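Seston Lake Family Park: morning walk-round checklist, with comments
Filled in by Hayley Wainwright, Monday

I've written more than there is room for on the form again, so please read the comments as well as the ticks. School break starts in July and we have 300 booked for the opening morning, with room for 400 if the weather is kind.

1. Main gate and ticket hut
Gate latches freely: OK
Path swept: OK
First aid sign visible from the line: NO
Comment: The hanging basket has grown right over it. It's a lovely basket and I don't want it gone, but could somebody move it one hook along?

2. Adventure playground
Swing chains and shackles: OK
Bark depth under climbing net: NO
Slide joints smooth to the hand: OK
Comment: The bark has been kicked away at the foot of the net, same place as last summer, where all the children jump off. It wants raking back before we open and topping up properly this week. I went down the slide myself (twice, for thoroughness) and found nothing to snag a sleeve.

3. Miniature railway
Platform edge paint: OK
Crossing gate closes by itself: SLOW
Whistle: OK
Comment: The gate does close, but it takes its time, and a toddler could easily be through it before it gets there. Gareth Oakley has a spare spring in the engine shed and says he can fit it before the 11:00 train. Until then we need a person standing at the crossing — please not a sign.

4. Lakeside path and boats
Life rings, all posts: OK
Throw line at the jetty: OK
Children's life jackets, buckles and straps: TWO OUT
Handrail by the ducks: OK
Comment: We have 80 jackets and two of the small ones have buckles that slip when you tug them. I've tied a red ribbon on each and put them on the office shelf, so please don't be kind and hang them back up. The path under the willows gets slippery after rain and would love a good scrub.

5. Craft barn
Both exits clear: OK
Scissors counted in and out: OK
Extinguisher tag in date: OK
Tables steady: ONE WOBBLES
Comment: It's the long table by the window, and a turn of the foot will fix it. The kite workshop takes 20 children at a time and they do lean on things! Coats had been piled in front of the back door, so I moved the pegs to the other wall, and I hope everyone will get used to it.

6. Picnic lawn and café terrace
Umbrella bases weighted: OK
Splinters on benches: NO, sand the one nearest the ice cream window
Trash cans lidded: OK
Comment: Wasps are about early this year, so lids down, please, all day.

To be done before opening: bark raked, crossing gate staffed, basket moved. To be done this week: bark topped up, bench sanded, table foot, path scrubbed. The two jackets stay out of use until the new buckles come.

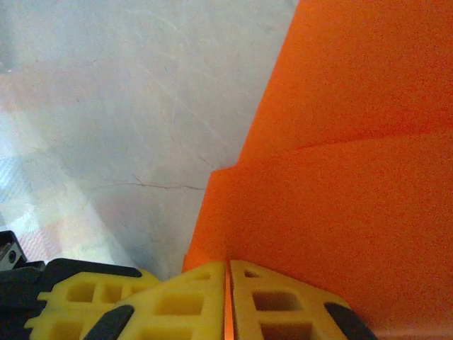 Josée Penner: Thank you, Hayley. I've moved the basket and raked the bark, and I'll stand at the crossing myself until Gareth has the spring in. Could we add the jetty ladder to section 4? I was down there at closing and the bottom rung felt a little loose under my foot, so I've roped it off for now.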